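31 Mar 2025
Open day at Brelthorpe, manipulation lab
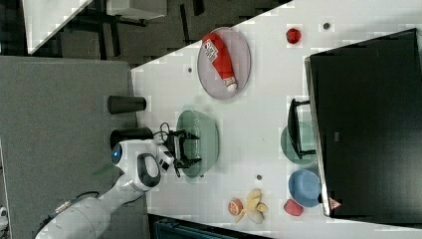

Arrived at 9:40 after missing the first shuttle. Badge, safety sheet, then straight upstairs, where Octavian Barbu was already running the tabletop demonstration for the Mesley people. I stood at the back for the first few attempts and moved up when they left for the conveyor talk.

The setup is one arm with a two-finger gripper at the edge of a white table. Dishes and food items are spread over the surface, and the operator types a short instruction. The bowls and the plates are the difficult part. A rim grasp leaves a small contact patch well off the center of mass, so the dish wants to rotate as soon as it leaves the table. The large green bowl is the worst of them for this. Barbu has the gripper come in open from above and settle over the rim before closing, at reduced speed for the last stretch. He said the approach height was set by hand in August and has not been touched.

I asked about the ketchup bottle. It lies on its side across the lavender plate, so the planner has to decide whether the bottle and the plate are one object or two. His answer was that the segmentation usually separates them on color, and that a red bottle on a red plate would be a fair test. They have not tried it. I wrote down "usually" and underlined it.

Data: 262 demonstrations for the current policy, collected by two operators. Of these, 73 involve a bowl. I think that is thin for the range of rim diameters they want to cover. Emanuel Gavrilă disagreed with me over coffee. His view is that the variety of starting positions matters more than the number of dishes, and that Goh got acceptable results with fewer. I have the Goh report at home and will check what they counted as a success. If I remember correctly, a dish set down outside the target area still passed.

Force control was the more useful discussion. The grip force limit is a single value for all objects, 40 percent of the maximum. This is fine for a plastic bowl and doubtful for anything soft. Gavrilă wants a limit per object class. Barbu would prefer to detect slip and close further only when needed – more work, but no table of values to maintain. I lean toward Barbu, with the reservation that slip detection on hard fingers is noisy and they have no tactile pads fitted.

Latency from instruction to first motion is 100 ms by their own log. I did not measure it. It looked longer to me, but the operator's typing confuses the impression.

The Gamon talk after lunch was mostly slides. One decent plot of cycle time against clutter, no axis units. Left before the panel.

To do: send Barbu the paper on rim grasps. Ask whether the monitor stays on the table during collection or is moved off, as its foot is over the pale green plate and that must limit the approach from above. Return the visitor badge, which is still in my coat pocket.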